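Collecting demonstrations for the flower table: your questions, my answers
Last updated 11 Jan 2024 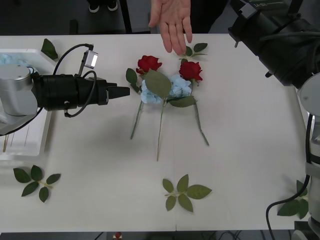 The two-arm table, with roses, hydrangea and leaf sprigs laid out.

I'm Dušan Urban and I look after data collection on the Folamden project. I get the same questions by email over and over (from new operators, from students, from my own mother), so I finally put the answers on one page. If yours isn't covered, write to me and I'll probably add it.

What are you trying to teach the arms?

To put together a small arrangement from artificial flowers and leaves. We pick up a stem, place it near the others, tuck a leaf in, and do it again. We don't write rules for any of this. A person drives the arms through the job, we record what the cameras saw and what the joints did, and the learning system is trained on a big pile of those recordings. One recording from start to finish is what we call an episode.

Why flowers, of all things?

Because I was so tired of blocks! Blocks are great for checking that your setup works, but they're all corners and flat faces. Leaves bend. Stems roll. Petals get in front of each other, and a leaf can cover half of the thing you want to grab. If a policy can cope with that, I feel a lot better about handing it a cable or a bag later on.

Why not real ones?

We tried for one week in July. The petals bruised, the stems leaked on everything, and by Friday the roses looked like a different object from the ones we'd started with on Monday. Artificial ones also wear out (the fabric frays and the leaves pop off) but slowly enough that we can keep up.

How many episodes do you need?

The target for this round is 3000. We had a first version trained on 264, mostly to see if the pipeline held together from end to end. It did, and the policy was terrible, which I expected. It had a habit of hovering over a rose like it was trying to remember a name.

How long does a session last?

We stop after 21 episodes, even if you feel fine. People get sloppy without noticing, and their last few recordings come out fast and jerky. I'd much rather have fewer good ones. Go get coffee, walk around the block, and swap with your partner.

Do I need any experience to be an operator?

No. Some of our smoothest driving comes from people who'd never touched a robot before. Your first session is practice and we throw all of it away, so you can relax and bump into things a little. After that I sit with you and look at your recordings, and we talk about where you hesitated. Nine practice runs is usually plenty for the motions to stop feeling backwards.

How do I lay out the table?

Start with whatever the layout sheet says. It tells you which pieces go in the arrangement and which are left loose, and it gives you a rough zone for each loose piece. Rough is the important word here. Please don't line things up neatly! If every sprig sits square to the table edge, the system learns that sprigs always sit square to the table edge, and then it falls apart the first time one doesn't. Turn them. Let one point toward you and another away. Put one close to an arm base sometimes so we get the awkward reaches too.

Can I reach in and fix something by hand?

Between episodes, of course, that's how the table gets reset. Tell your partner first, and wait until they've taken their hands off the controls and said "clear" out loud. Do this even if the arms look parked. During an episode, no hands over the table at all. If a rose rolls off, hit stop, mark the episode as aborted and start a new one. A hand that shows up halfway through a recording is a real pain: the model sees a flower move on its own and has no idea what to make of it.

What if I drop a piece and pick it back up?

Keep going! Those are some of my favorite recordings. A policy that has only ever seen perfect grasps doesn't know what to do after a bad one. If you miss, open up, back off a little, and try again at a normal speed. Don't freeze and don't rush to hide it. Mark the episode as "recovered" when you save it so we can find it later.

Why do I have to close the gripper fingers before moving across the flowers?

Open fingers snag on leaves. Closed, they slide past most of the time. We had an operator drag an entire arrangement into the tray that way (okay, it was me).

Which arm should I use?

Whichever one is closer, unless the layout sheet says otherwise. Early on everybody was using their favorite arm for everything, and the other one barely moved for days. The first policy picked up that bias right away. Now the sheets ask for one arm, the other, or both, and the both-arms episodes are the ones I'm hungriest for. Holding a stem down with one gripper while the other slides a leaf under it is hard, and it's where we have the least data.

Who checks the recordings?

Abdelilah Benmoussa and I split them. We play everything back at high speed and slow down wherever the motion looks odd. We're looking for dropped camera images, hands in view, wrong labels, and episodes where the finished layout doesn't match the sheet. Abdelilah wrote a little tool called Skulis that flags sudden jumps in the joint readings, and that catches a lot before either of us has to watch. It also flags people who sneeze.

My episode got rejected. Am I in trouble?

Not even slightly. Rejects go in a separate folder with a note saying why. Read the note, ask me if it doesn't make sense, and carry on. If the same note keeps turning up for several operators, the problem is probably our instructions and I need to rewrite something.

Can I wear whatever I want?

Pretty much, but no floppy sleeves, no dangling badges, and closed shoes please. There are cables on the floor, so watch your step when you walk behind the table. Tie back long hair.

Will you share the data?

We plan to. The first release will go out under the name Bemden, with the layout sheets included and the aborted episodes in their own folder. I can't give you a date yet. We still have to sort out the storage, and the naming of the files is a mess I made myself and have to clean up.

Can you do my object instead of flowers?

Maybe! Send me one and tell me what you'd want done with it. The next round, Mathebula, is going to be soft household stuff, and the object list is still open. Nothing sharp, nothing wet, and please nothing with glitter.

How do I sign up for a session?

Email me with two or three times that work for you and say whether you're bringing a partner. If you aren't, I'll match you with somebody. Afternoon slots fill up first, so if you're a morning person you can have pretty much any slot you like.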